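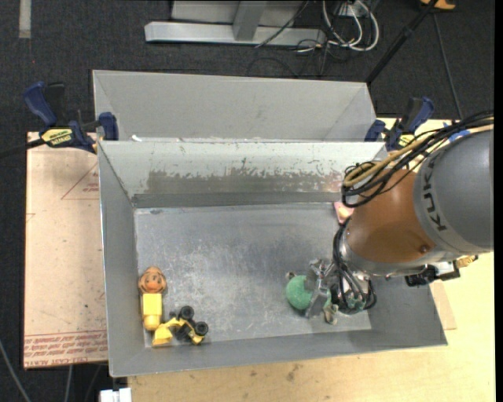 Durabilidad del color en juguetes de plástico de segunda mano
Informe de proyecto. Asignatura: Materiales Poliméricos
Autor: Deok-su Ki
Fecha de entrega: 09/07/2023

1. Objeto

El proyecto estudia la pérdida de color en juguetes de plástico retirados del uso doméstico y destinados a la reventa. Se pretendía comprobar si el cambio de color tras una exposición controlada a radiación ultravioleta permite ordenar las piezas en categorías de calidad, sin recurrir a la inspección visual que aplica hoy la tienda colaboradora, Felldale.

2. Material de partida

Felldale cedió un lote de 132 piezas sin embalaje. Se descartaron las que llevaban pegatinas en la cara plana, las pintadas a mano y las que no ofrecían una superficie lisa suficiente para apoyar el colorímetro. De las restantes se tomaron 24, repartidas entre amarillo, rojo, azul y negro. El polímero se identificó por el código moldeado en la base cuando existía; en los demás casos se hizo un ensayo de flotación en agua y en salmuera, que separa el polipropileno del ABS pero no distingue el ABS del poliestireno de alto impacto. Esas piezas figuran en las tablas como «estirénicos».

3. Procedimiento

Cada pieza se lavó con detergente neutro, se aclaró con agua desionizada y se secó al aire. La mitad de la cara medida se cubrió con lámina de aluminio para conservar una zona de referencia. La exposición se realizó en la cámara Skornitz del laboratorio, a 60 °C y sin ciclo de condensación, durante 939 horas. La lectura se hizo en coordenadas CIELAB, con tres medidas por zona y giro de la pieza entre una y otra.

La cámara se detuvo dos veces por fallo del ventilador. Las horas de parada no se computan, aunque las piezas permanecieron dentro mientras se enfriaba el equipo.

4. Resultados

Los estirénicos amarillos y rojos mostraron la mayor diferencia entre zona expuesta y zona cubierta. En los amarillos el cambio se concentra en la coordenada b*; en los rojos baja también la luminosidad. El negro apenas varió en color, pero perdió brillo, magnitud que el colorímetro empleado no registra. El polipropileno azul dio resultados dispersos — dos piezas de aspecto idéntico se comportaron de forma opuesta — y no se ha incluido en el ajuste.

5. Discusión

La clasificación visual de Felldale coincide con la instrumental en los casos extremos y falla en los intermedios. Parte de la discrepancia procede del historial desconocido de las piezas: la zona cubierta no equivale a material nuevo. El método propuesto por Silleck y Yook, que raspa la superficie hasta alcanzar material no degradado, evitaría el problema, pero inutiliza el juguete para la venta.

6. Trabajo pendiente

En septiembre se repetirá la serie azul con un brillómetro prestado por el departamento. Queda también por medir el espesor de la capa degradada en secciones cortadas con microtomo.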